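Cuvthorpe Test District
1/ Notice to residents, contractors and research partners: the next stage of the Cuvthorpe Test District has been approved. This thread sets out what will be built, who may use it and how neighbouring landholders can raise concerns.

2/ Cuvthorpe is a full-scale town without residents. It has streets, kerbs, a water main, a substation and 18 buildings connected to live services. No dwelling in the district may be occupied overnight, and that condition carries over to the new stage.

3/ The new stage is known as Prekunberg. It covers 3274 square metres on the eastern side of the district, between the bus loop and the stormwater basin. It will consist of a short main street, a laneway and a row of attached houses.

4/ Prekunberg has been designed for the testing of flood-resistant services. Partners will be able to close off the laneway, bring water up to the level of the front doorsteps and monitor the behaviour of switchboards, gas fittings and sewer connections.

5/ Water for these trials will be drawn from the basin and returned to it after filtering. Trials will not draw on the town supply. The annual allowance is set out in the water licence, a copy of which is held at the site office. 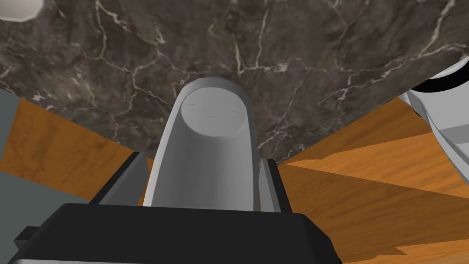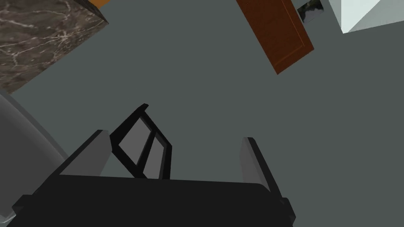 6/ Civil works have been awarded to Overgaard. Site establishment begins in July, starting with fencing, drainage and the removal of topsoil, which will be stockpiled behind the existing depot for reuse.

7/ Heavy vehicles will enter from the north gate only. Drivers have been instructed not to use the school bus route. Residents who observe a truck on that route are asked to note the time and registration and contact the site office.

8/ Working hours are 7 am to 5 pm. Concrete pours may begin earlier in hot weather. Where this is proposed, adjoining properties will be notified in writing beforehand.

9/ Several submissions asked whether the houses at Prekunberg could be released as rental accommodation. The district has considered the request. The buildings are not certified for habitation, and their wiring and plumbing will be altered repeatedly between trials. The request could not be supported.

10/ Other submissions concerned lighting. Street lights in the existing district will be dimmed after 9 pm unless a night trial is under way. Shields will be fitted to the poles along the eastern boundary before Prekunberg is commissioned.

11/ The telecommunications trial operated by Stiner will continue in the western streets during construction. It will not be extended to Prekunberg at this stage. Any extension would require a separate application and a further period of public comment.

12/ The walking track along the creek remains open. Construction will require 2 temporary diversions, both signposted and both suitable for prams and wheelchairs. Dogs must be kept on a lead between the footbridge and the depot.

13/ Almost 2000 households will receive a printed copy of the site plan and the complaints procedure. Households outside the mail-out area may collect a copy from the site office or the library counter.

14/ Research groups seeking a booking at Prekunberg should lodge an expression of interest with the bookings officer. Applications must include a method statement, evidence of insurance and a plan for restoring the buildings to their original condition. Existing partners are not exempt.

15/ Replies to this account are not treated as formal submissions. Comments on the construction management plan should be made in writing to the site office, quoting the stage name and the property address where relevant.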